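Concrete joint survey, Eynon lot. Posting notes as a thread so they stay in one place.

1/ The lot is a plain concrete apron, large slabs, no paint. The question from Lleucu Rees was whether the joints need to be resealed this year or whether it can wait until after June of next year. Short answer: part of it can wait.

2/ Total joint length per the as-built drawing is 3,952 feet. I walked the whole thing with a wheel and a notepad. The drawing is off in one corner, where a diagonal was moved during the pour and the sheet was never updated.

3/ Condition is logged per run, end to end between intersections. Three grades. A: sealant bonded on both faces. B: bonded on one face. C: missing, or pulls out by hand.

4/ Result: 1,120 feet in grade C. Most of that is in the diagonals. The layout has joints running in several directions, and wherever two of them converge you get a narrow wedge of slab. Wedges crack at the tip. Old news to anyone who pours concrete.

5/ Overcast, flat light, the low white barrier on the far side, trees behind it.

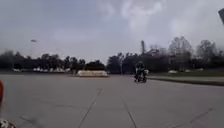
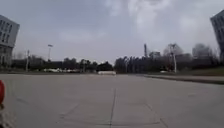 6/ Flat light is bad for finding hairline cracks. Low sun is better, early, when a lip of a sixteenth throws a shadow. I went back at 6:40 a.m. with a straightedge and added 123 feet of B that I had down as A.

7/ Faulting (height difference across a joint) was measured at every intersection. Worst reading was just under a quarter inch. Fine for a car. Noticeable on small wheels, so it gets ground down before any sealing.

8/ Material. Emrys Samuel prefers Wonier, a cold-applied silicone. I have used Jeltuditz, hot-pour, on two other lots. Hot-pour is cheaper per foot and needs a kettle on site. For a job this size the kettle rental eats the difference — silicone it is.

9/ Backer rod goes one size up from joint width. Depth of sealant is half the width. Do not fill flush. Leave it recessed a quarter inch or tires will pull it.

10/ Plan: rout and reseal all of grade C, plus about 456 feet of B that ties into it. The rest of B gets another look after winter. Devanell is quoting the grinding separately.

11/ Corrected joint drawing goes to Lleucu once I have redrawn the moved diagonal. Ask if you want the log sheet, it is one page.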